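I'm looking for a few more helpers for our play kitchen afternoons at Toltura, starting in June! You'd sit with the little ones while they slice up toy food — no cooking skills needed, just patience and a washable shirt.
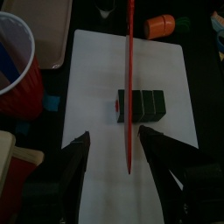
Wiesława Borkowska wants me to add that the green piece in four sections is the one they all fight over, so please be firm about turns. I pay $100 for the month, and snacks are on me (yes, real ones). Write to me, Krystyna, at the Toltura front desk.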